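Been running the Rindico two-arm bench kit for a month now and a few people asked for notes before they order. Long thread. I paid for it, no discount, no deal with them.

What you get: 2 arms, 2 grippers, a wall rail, a controller box, cables, and a login for their software. You do not get a table, a mat, or anything to pick up. Budget for that. The dishes and racks cost me more than I planned.

Shipping first. It came on a pallet to our unit in Flalenstead. The driver would not bring it past the door, so have someone with you. The arm crates are heavy but one person can walk them in on a dolly.

Mounting. The arms hang from the wall side and reach down over the table, so your table stays clear. I like this a lot more than the clamp-on bases we had before. You do need a solid wall. Ours is block. If yours is drywall, read the mounting sheet before you pay for anything.

The mounting sheet is fine. The cable sheet is bad. Two of the connectors look the same and the drawing shows them from the back. I plugged one in wrong, got a fault light, and lost an evening to it. Support answered the next morning with a better drawing. They should put that drawing in the box.

Cables run on the outside of the arms. They hang in loops and you have to leave slack or they pull when the wrist turns. After the first week I moved our loops and added a few ties. No wear so far, but I check them.

Calibration takes one coffee. You touch each gripper to a set of printed targets and the software does the rest. It wants to be done again any time you bump the table. We bumped the table a lot until I screwed it to the floor.

Software. It runs in a browser. You get recording, playback, a simple task editor, and logs. The task editor is good for plain pick and place. Anything with both arms in the same space at once, I ended up writing by hand. Their Python library is clean and the error messages are in normal sentences.

One thing I would change: the task editor saves over your last version without asking. I lost a good plate routine that way in August. Keep copies.

Our use is kitchen handling. Plates, mugs, fruit, appliance doors. We are looking at whether a kit like this is good enough for early testing before a customer spends money on a full line. So my notes lean that way. If you sort screws, your list will be different.

Plates. Gripping on the rim works. The fingers hold a plate on edge without tilting once you set the force right, and the default force is too low for that. Raise it a step at a time. I used plastic while I was finding the number, and I would tell anyone to do the same.

Putting a plate into a rack slot is harder than picking it up. The arm is repeatable enough. The rack is the problem, it slides if it gets nudged. We now put racks on a mat with some grip to it and that fixed most of our misses.

Mugs. Hanging a mug on a peg is the best demo and the worst task. You need the handle facing the right way and the approach has to be slow. We get it often enough to be useful for testing. I would not promise it to a customer yet.

Fruit. Apples are easy. The finger pads have enough give that I have not seen bruises on ours, and I did cut a few open to look. Soft fruit I have not tried, so don't ask me about peaches.

Oven door. The arm can pull a small door by the handle, but the path has to follow the arc. If you program a straight pull, the appliance comes toward you. Put something behind the feet or write the curve. I wrote the curve.

Noise: low. You can take a call next to it. There is a fan in the controller that is louder than the arms.

Safety: there is a stop button on a cable and a stop in the browser. Use the one on the cable. The browser one works but there is a short lag. The arms hold position when stopped, and the gripper keeps its grip, so a plate stays put. You have to release it yourself.

Price questions, since I have had several. The kit is quoted per site and I am not going to post our number. Replacement finger pads are sold in packs of 100, which is silly for a small shop. I split a pack with the people at Gunawan and we both still have too many.

I did look at the Clerkov kit before this one. Theirs is cheaper and the arms bolt to the table. Their software felt older and there was no log export on the version I tried. If your wall can't take a rail, it is the one I would go look at.

Logs, since I brought them up. Every run gets saved with joint positions, gripper force and a timestamp. We are at 764 runs as of this morning and export still takes only a moment. File names are a mess, so write a small script to rename them on day one.

Faults over the month: the cable mix-up that was my doing, one gripper that needed its screw tightened, and a browser session that froze with both arms up in the air. A controller restart cleared that last one. Nothing broken and nothing sent back.

Would I buy it again? Yes, for a test bench. For a line that has to run all day without a person in the room, no, and Rindico's own sales people told me the same thing when I asked.

Next up is a longer two-arm routine with plates on one side and fruit on the other. I will add to this thread when I have numbers I trust. 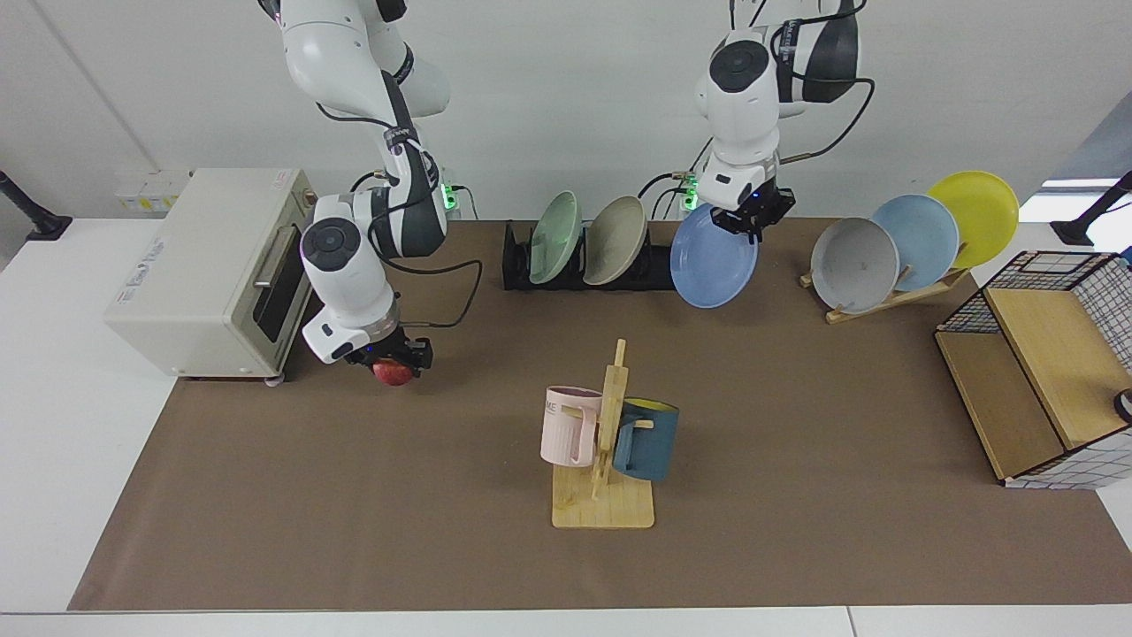
Someone asked about the service plan. It is yearly, it covers remote support and one visit, and travel for that visit is billed separately. We took it for the first year. I'll decide on the second when the renewal notice comes.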